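Irance 运单轨迹解析数据集说明

版本 3

概述

本仓库收录快递与货运轨迹文本,用于训练和评测运单状态解析模型。每条记录对应一张运单,包含承运商返回的原始轨迹、整理后的事件序列和人工核对的最终状态。共 3,109 条运单,其中 1,540 条为跨境件,其余为国内件。

数据由 Hala Sqalli 整理,标注规范由 Hicham Tahiri 编写。

来源

原始轨迹来自三家承运商的查询接口:Flondell、Zerouali 和 Avau。Flondell 以国际空运为主,轨迹里清关节点较多;Zerouali 负责末端派送,签收备注写得比较随意;Avau 的返回内容最短,常常只有揽收、到达、签收几个节点。

运单号已全部替换为随机编号,前缀保留,方便区分承运商。收件人姓名、电话和门牌号在入库前删除,城市名保留。

目录结构

raw/ 原始轨迹文本,一单一个文件
events/ 整理后的事件,JSON Lines 格式
labels/ 最终状态与标注人编号
splits/ 训练、验证、测试三份运单列表
photos/ 小件照片,与轨迹数据没有对应关系

字段

shipment_id:脱敏后的运单编号
carrier:承运商,取值为 flondell、zerouali、avau
event_time:事件时间,统一换算为 UTC
event_city:事件所在城市,可为空
event_code:事件代码,见 labels/codes.txt
raw_text:承运商原文,未做改写
final_status:最终状态,取值为已签收、退回、清关滞留、丢失、未知

状态判定

同一运单出现多次“已签收”时,取最后一次。签收之后又出现“退回寄件人”的,记为退回。清关节点之后没有任何后续更新的,记为清关滞留。原文只写“异常”而没有说明的,记为未知,不要根据前后节点猜测。

多件合并发运的货物,每个子件单独成一条记录,parent_id 字段指向主单。没有主单的记录不含该字段。

划分

测试集 300 条,按承运商分层抽取。同一主单下的子件一律放在同一份列表里。验证集从训练部分再抽,种子写在 splits/seed.txt。

使用

批量查询脚本 query.py 接受换行或逗号分隔的编号,一次最多 50 个,多出的部分会被忽略并在日志里提示。输出默认写到 out/,加 --stdout 可直接打印。

评测时运行 eval.py,参数为预测文件和测试列表。脚本报告事件代码的逐条准确率和最终状态的宏平均 F1,空预测按错误计。

photos/ 目录

照片为 JPEG 格式,不参与轨迹评测,eval.py 也不会读取这一目录。
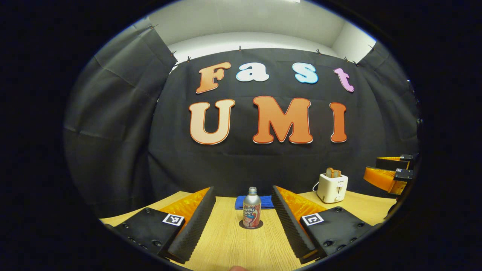 图 1 杯垫上的小金属瓶,瓶口无盖

已知问题

Zerouali 的部分时间戳没有时区,目前按派送城市的当地时间换算,夏令时切换前后可能差一小时。

Avau 在 2 月更换过事件代码表,旧代码已映射到新表,但“到达网点”和“到达分拨中心”在旧表里是同一个代码,无法区分,统一记为前者。

Flondell 的少量原文混有法语和英语,raw_text 保持原样,没有附译文。

event_city 的拼写没有完全统一,同一城市可能有带连字符和不带连字符两种写法。做城市级统计前请先运行 normalize_city.py。

许可与反馈

数据仅供研究使用,不得用于还原收件人身份。发现标注错误请提交 issue,附上 shipment_id 和涉及的事件行;修改会写入 CHANGES.txt,随下一版发布。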